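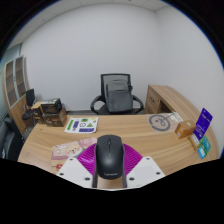
Photo: Mivine press office

To: Retail partners list
Subject: Re: Neck labels and shrinkage on the Hallar heavyweight tee

Dear partners,

Thank you for the replies received since the May circular. The message quoted below raises two points that several stores have also put to us, and we are answering on the list so that all accounts have the same information.

On 3/21/2 Friday, a partner store wrote:

> We have put the first cartons of the Hallar tee on the floor and the
> slogan print is selling well in black. Two questions. The swing tag
> gives the fabric weight as 245 gsm, but the line sheet still shows the
> old figure. Which one should we quote to customers? Also, we have had
> shirts brought back as too short after washing. Is there a stated
> shrinkage allowance, and do you accept these as returns?

Fabric weight. The correct figure is 245 gsm, as printed on the swing tag. The line sheet was prepared before the change of mill and has been withdrawn. Please discard any printed copies and correct online listings that carry the earlier weight.

Shrinkage. The stated allowance is 3 percent in body length when the shirt is washed cold and line dried. The neck label carries these instructions in full. Tumble drying on high heat is outside the care instructions, and shirts treated in this way are not eligible for credit. Where a customer reports a greater loss of length after a cold wash, please measure from the high point of the shoulder to the hem and send the measurement with the carton number.

Prints. The Pintér lettering series is screen printed and should be washed inside out. It should not be ironed directly. The Karnar sweatshirt uses an embroidered chest mark and is not affected.

Reorders. The second run of the Hallar tee is limited to 600 pieces across all accounts, packed in cartons of 6 per size. Mixed-size cartons cannot be supplied on this run. Orders will be allocated in the order received, and the list will close on Friday at noon.

Regards,
Wholesale Accounts
Mivine

Contact Wholesale Accounts | © Mivine. All rights reserved. | Back to top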